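Proststead Two-Hand Helper: Set-Up and Everyday Use
Section 5. Your First Table Chore

By now you have the arms mounted and the Clulano control box humming away, and I expect you're itching to see some housework get done. Before you start, a word on what to hope for. The Proststead can put fruit on a plate, move a cup, and gather spoons, and on a good day it does these nicely. It can't yet run a kitchen by itself, and it's a good deal slower than you are, so please give it small jobs and plenty of time.

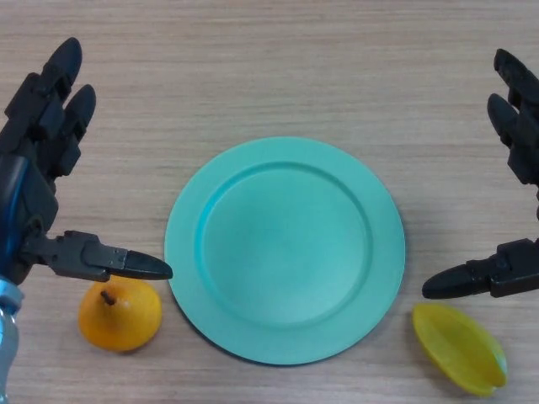
Loading a plate is the chore we suggest for a first try, and most of the work lies in how you lay things out. Choose a bare table with soft, even light from above. A plain plate with a broad, flat rim goes in the middle, between the two hands, and the fruit goes close by it on the table. A pear at the lower left and a star fruit at the lower right make a good pair, one for each hand, and the ridges on the star fruit will give you a fair idea of how the fingers cope with an awkward shape.

1. Switch the control box to Standby and wait for the steady light.
2. Set out the plate and the fruit, then take your own hands well away.
3. Open the Girard menu, choose Table Chores, then Load Plate.
4. Set the grip to 220. (The scale runs up to 1000, but save anything over 900 for hard objects like canned goods!)
5. Press Start and stay where you can reach the Stop button.

CAUTION: Never reach between the hands while a chore is running, even if a piece of fruit is rolling off toward the floor. Press Stop first.

NOTE: If a hand misses its piece, the Proststead will make 5 tries and then go back to Standby. Turn the fruit a little, or swap it for a rounder one, and start over from step 3.

Ripe fruit bruises easily, so do your practicing with firm pieces. Once the plate is loaded you'll still have to carry it to the table yourself, I'm afraid, as carrying full plates calls for the Drimex wrist kit, covered in Section 6.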